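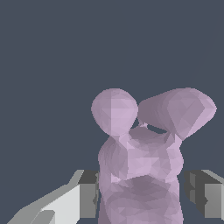

Lilac figure, computer rendering

Home News Visits Clubs Contact

Open day at the Hetis glider workshop, Drurstead

Filed under: Visits, Gliding, Repair and restoration

On 25th May the Hetis workshop at Drurstead airfield opened its doors to the public. I came by the early bus and had to walk along the perimeter road, because the stop at the gate is not in use on holidays. Entry was free, and the tea was not.

The main hall smelled strongly of glue and varnish. In the middle stood the Ulura, a two-seat training glider of wood and fabric which has been under repair since February. It has 2,730 flying hours in its logbook. The left wing was without covering, so we could look at the ribs and at the new spar joint. The guide explained how the old glue is tested with a small hammer, and he let the children listen to the difference between a good joint and a tired one. I heard no difference, but I nodded.
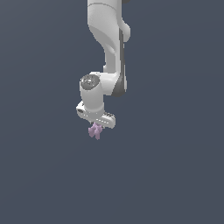 One visitor beside me wanted to know if it was sensible to spend a winter on such an old machine when a used plastic glider can be bought ready to fly. The guide answered that the club asks itself the same thing every year – and that the pupils learn more about a wing when they have sanded one.

In the next room they were weighing a Zapata single-seater. Each wheel and the tail go on a scale, the fuselage must be level, and no door may be open during the reading, as the smallest wind disturbs it. The result was 217 kg, a little more than on the last sheet. The new paint was suspected.
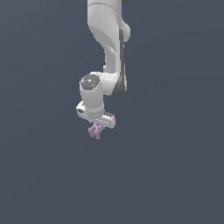

White robotic arm holding a small object, computer rendering

After lunch there was a winch demonstration outside. The wind had turned and the whole equipment had to be moved to the other end of the field, so we waited long in the sun. The launches themselves are very short. At 200 meters the glider was already small and quiet, and I found this the most beautiful part of the day.
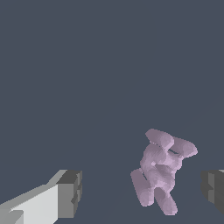 I did not book a trial flight, although the list was open until four o'clock. A place costs 149 with insurance, and it can be paid at the office behind the hangar. Bring a hat with no wide edge, it must fit under the canopy. The last bus back to town leaves from the church, a quarter of an hour on foot.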